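Plikivside Residents' Association
Minutes of the general meeting, Jun 5, 2018

Meeting opened late, the key to the hall having been left inside the hall.

Minutes of the February meeting were approved after the word "shouting" was changed to "discussion."

Parking. The Aguirre lot will be repainted with 2 fewer spaces. Members on Ikula Lane asked which two. The chair said the contractor would decide, and was asked to repeat this more slowly.

Accounts. Balance stands at $3,132. The hedge along the lower path will cost up to $600, depending on whether Waken Landscaping also has to remove the wasps. Approved. A motion to leave the wasps alone got one vote.

Noise. The wind chimes were discussed again. Their owner said they were soothing. No other member wished to be recorded as soothed.

Newsletter. The spring issue went to 830 addresses, three of which do not exist. Next issue to carry fewer poems.

Shared kitchen. Rules stand as before: wipe the cooktop, take your own dishes home, and stop labeling other people's milk.

Any other business. The bench was raised and tabled.

Meeting closed when the lights went off on their timer.
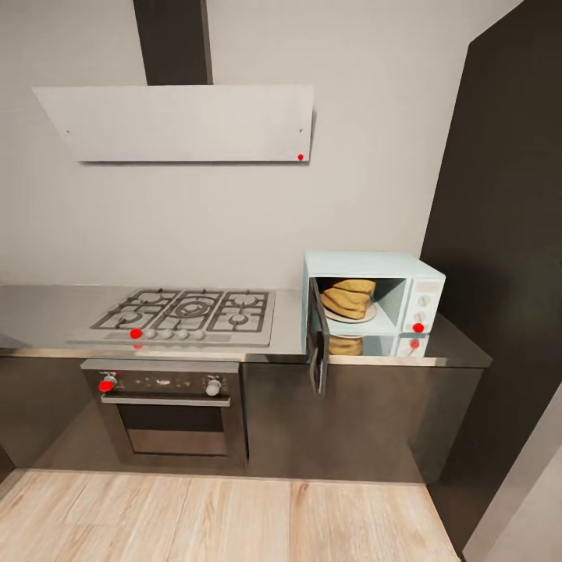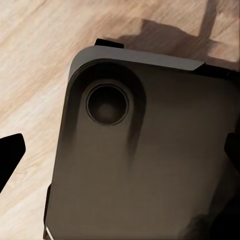
Range hood and cooktop (first); phone, face down (second).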